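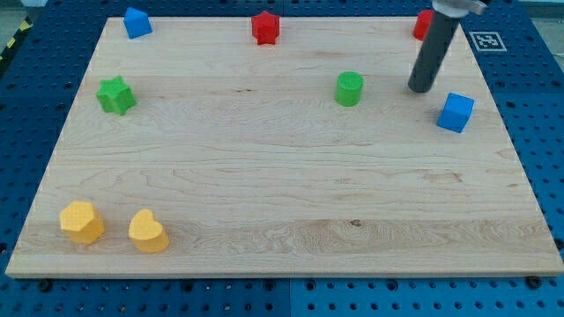

Colorful plastic blocks around a maple board.

Grovcombe Oral History Handbook / Section 4: Setting up for a recorded interview

Section 4: Setting up for a recorded interview

By now you have had your first phone call with the person you'll be interviewing, you have read the background sheet for their part of the collection, and you have the recorder kit at home with you (if any of that isn't true yet, please go back to Section 3 and don't feel bad about it). This section takes you from unpacking the bag to pressing the record button. It is written for the Vuteck recorder that most of you will be borrowing, but nearly all of it works just as well with a recorder of your own.

The collection holds 864 interviews at the moment, most of them with people who left one country as children and grew old in another. They talk about boats and trains, about aunts, schoolteachers, the wrong shoes, what was cooked on the last night. Some of them have never said these things aloud in front of their own families. Please take your time with the set-up. A calm half hour beforehand does more for an interview than any clever question.

4.1 Unpacking the kit

1. Open the bag on a bed or a clean table and take everything out. You should find the recorder, two clip-on microphones, one pair of headphones, a charging cable, two memory cards in a plastic case, and a folder with the consent forms.
2. Check the number on the recorder against the number on the bag tag. If they don't match, call the loan desk before you go any further.
3. Charge the recorder overnight. The green light stays on when it's full.
4. Put one memory card in the recorder with the label facing you. Leave the other one in its case as your spare.
5. Press Menu, choose Card, and look at the list of files. It should be empty.

Caution: If you find files on the card, do not erase them, even if they look like test recordings. Take the card out, put it back in its case with a note, and use the spare. In January we very nearly lost an afternoon of Bình Khổng's grandmother this way, and only a careful borrower saved it.

4.2 Choosing the room

1. Ask the person where they like to sit. Start there, and move only if you have to.
2. Sit quietly in that spot for a full minute with the headphones on. You will hear things your ears had decided to ignore — a refrigerator, a fish tank, the bus stop on the corner.
3. Turn off what can be turned off. If you unplug a refrigerator, leave your car keys inside it, and then you can't go home without plugging it back in.
4. Close the windows, at least on the street side. Curtains, carpets and full bookshelves are all your friends.
5. Place your two chairs at an angle, close enough that neither of you has to raise your voice.

Note: Kitchens are noisy and we used to tell everyone to avoid them. We've softened on this. Darren Crabtree recorded one of the loveliest interviews in the Khương family series at a kitchen table, with a pot lid rattling from start to finish, and the woman he was talking to had already turned down the living room twice. Comfort wins over silence, within reason.

4.3 Fitting the microphones

1. Explain what the microphone is and show it in your open hand. Let the person clip it on themselves if they would like to.
2. Clip it to a collar or a shirt front, a hand's width below the chin. Scarves and necklaces will brush against it, so try the other side if one is in the way.
3. Run the cable under the arm, not across the lap.
4. Put on your own microphone. Your questions matter too, and a listener years from now will want to hear what was asked.
5. Plug the speaker's microphone into socket 1 and yours into socket 2.

4.4 Setting the level

1. Press and hold Standby until the bars on the screen begin to move.
2. Ask something easy and dull. What they had for breakfast is the old standby, and the way to the nearest post office works nicely.
3. Turn the dial until the bars reach the middle of the scale in ordinary talk and jump a little past it on a laugh.
4. Switch to your own microphone and do the same.
5. Record a short test, play it back, and listen right to the end.

Caution: People get quieter as they reach the hard parts. Leave the dial a touch higher than seems right, and try not to fiddle with it once a story is under way.

4.5 The consent form

Go through the form together before you record anything you mean to keep. Read it aloud if eyesight or language makes that kinder. The form comes in four languages, and Nhàn Ninh, who looks after the translations, is glad to hear from you if a phrase lands badly.

1. Read out each of the three choices on page one: open to everyone, open after a set number of years, or family only.
2. Let the person tick the box in their own hand.
3. Ask whether any names should be kept out of the written summary, and write them on the back.
4. Both of you sign. Leave the yellow copy in the home.

Note: Someone may choose family only and then tell you something you feel the whole world ought to hear. The choice stands. They can change it later by writing to us, and quite a few do, but the idea has to come from them.

4.6 Starting the recording

1. Press Record once. The light goes red and the counter starts. If the light blinks, you're still in standby, so press again.
2. Say the opening words: your name, the speaker's name, the date, the town, and the interview number from the folder.
3. Leave a breath or two of quiet.
4. Ask your first question. "Where were you born, and who was in the house?" has served us well.
5. Glance at the counter now and then. Plan a pause at 35 minutes, with tea if there's tea going.

If the recorder shows Card Full or stops by itself, see Section 6. For pauses, tears, visitors and grandchildren, go on to Section 5.

Section last revised 2024-02-23 by Giang Ung and Lộc Thân. Loan desk: extension 33.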